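How to Judge Whether a Robot Can Do a Household Chore

Household robots are advancing, yet claims about what they can do are often hard to compare. The Zoten Home Automation Guide offers the following procedure to schools, care homes and small businesses that wish to test a chore before committing money to a machine.

Step 1. Choose one chore and write down the finished state. "Wash the dishes" is too broad. "No visible mark remains on the plate, and the plate is in the rack" can be checked by any member of staff.

Step 2. Divide the chore into actions. For dishwashing, these are picking up the sponge, holding the plate still, wiping, turning the plate over and setting it down. Score each action separately – a machine may do well on four and fail the last.
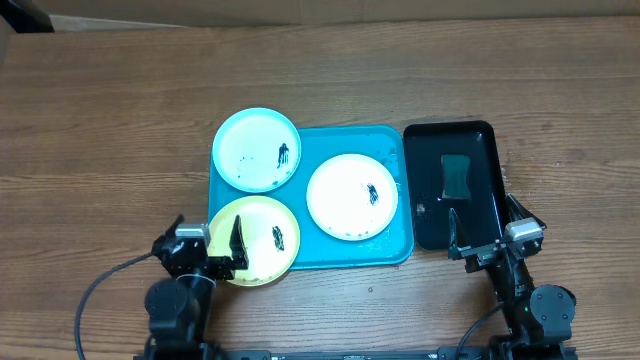
Step 3. Prepare the same test each time. Wiping is a sound choice for a first trial, as the result can be judged by eye. Use plates of more than one color and mark each in the same general area, as with the three plates here, which all carry a dark scribble to the right of center. Keep the sponge in its own tray within reach of the arms. Repeat the full test 64 times, and reset the plates and sponge before every attempt.

Step 4. Record all help given. If an operator moves a plate, frees a sponge or restarts the program, the attempt counts as assisted. Report assisted and unassisted results in different columns.

Step 5. Compare the result with a person doing the same work. Note the time taken, any plates dropped and the cost of supervision. Allow some 5 minutes per attempt when planning staff hours.

At present, our advice is to treat two-armed machines as suitable for supervised trials. Wet, smooth dishes remain difficult to grip, and a full sink is harder than a few plates laid flat. Readers preparing a trial on the shop floor should consult the Tridus checklist before Step 1.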